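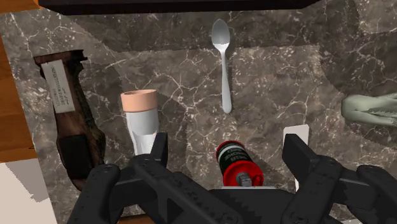 ## 4. Who Signs Up, and Who Stays

The most exciting result in our data is how many men came back. Of the 1542 men who joined the Drorkano walking challenge in March, a large share had never taken part in a health fundraiser before, and many told us they had signed up only because a teammate asked. That fits nicely with Kazmi's earlier work on amateur sports clubs, where a direct invitation did far more than posters or emails.

We looked at 40 clubs in all. In each one, a player known to the other members – often the captain, sometimes just the loudest person in the locker room – agreed to talk openly about blood pressure checks at practice. The talks were short and had no script. Even so, men in these clubs asked for a check much more often than men in the clubs that only received the Neltidier leaflet (see Section 3).
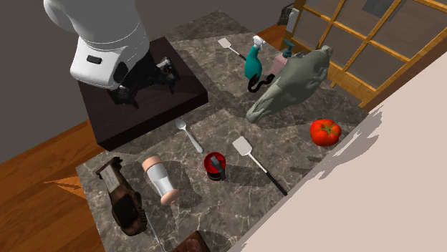
**Figure 2.** Robot arm above a dark brown platform on a marble-patterned table (simulated).

We were also delighted by the interviews. Khurram Kazmi led 200 of them, most by phone, and the men were far more willing to talk than we had expected. Several brought up sleep, drinking and low mood before we had asked about any of these. One goalkeeper from the Durrani league said he had put off seeing a doctor for 2 years and booked a visit the same evening his captain spoke.

Money raised was a poor guide to any of this. Some of the clubs with the smallest totals had the highest number of checks per member, and we return to that gap in Section 5.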